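3.2 Containers and handling surface

The stock list was drawn up with the day room at Clutlow in mind, where drinks and small toiletries are kept on open tables and sorted by whoever is on shift. We limited the selection to slim containers with screw caps, as these were the items that staff most often reported finding on their sides. Wide jars, cartons and pouches were left out and are treated separately in Section 5. Each container was entered in the register under a plain name, a cap colour and a label type, and the register was checked against the shelf at the start of each session by the second author or by Elie Harb.

Cap colour was recorded with some care. In the earlier survey (Raptis and Gavalas, 2022) sorters asked to fetch an item from a mixed table named the cap before the label in most of their spoken answers, and they did so even where the label was turned towards them. Green was the colour most often confused between items of different kinds, and for that reason green caps were kept in the present list across more than one body type. A white body with a printed label and a clear body with a wrapped label can carry caps that look much the same from the far side of a table, and the register has to keep them apart.
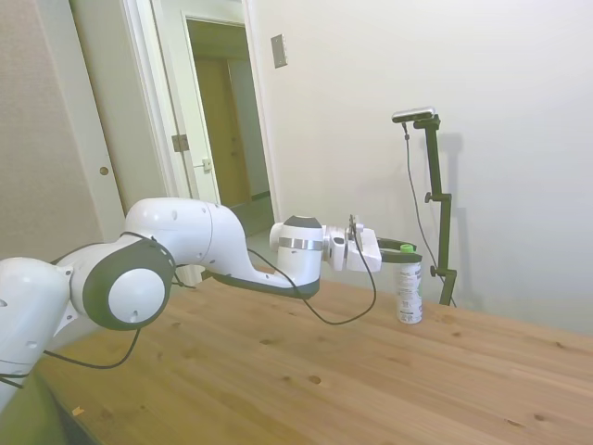 Figure 4. Slim white bottle with green cap, standing upright on the wooden table.

The white containers have small print. At normal working distance the text on the label in Figure 4 can't be read, and the same was true of several other labels in the group. Entries for these items therefore rest on body shape, cap and the general tone of the printing, with the full label text copied by hand into a separate column. Where two entries could not be told apart without the copied text, they were marked as a pair and never placed on the table together.

3.3 Placement and lifting

Starting positions were fixed with a paper template, laid on the table and removed before handling began. The template gave 15 positions, of which the outer row was used only for containers that had stayed upright in the tipping check. A container was put down with its label facing the front edge. Alasdair Rankin set the positions for the first half of the work and Lertchai Ruangrit for the second - the change fell on 23rd February, and the two halves are kept apart in the tables.

Clear bottles needed a further rule. A bottle held at the neck, just under the cap, may hang at an angle, and the liquid inside settles towards the lower side. Lifts of this kind were logged as tilted, whatever the size of the angle, and were not corrected by hand before the bottle was set down again.

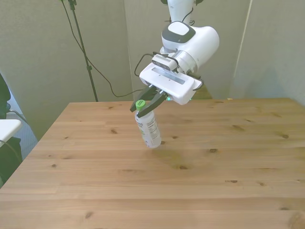

The log makes no separate allowance for how full a bottle was, although a fill level was noted at the start of each session. Bottles were not topped up or emptied during a session. A set-down was accepted if the base came to rest on the table with the cap uppermost, and was otherwise entered as a fall, including those cases where the bottle leaned against a neighbour. Seams between the boards were at first suspected of upsetting the narrower bases. A short check with the Gamedau gauge found no step large enough to matter, and the table was kept as it was.

In total 562 placements were entered in the register. Entries with a missing cap colour were returned to the person who made them and completed from the shelf. Where this could not be done on the same day the entry was struck out, and the struck entries are not used in Section 4.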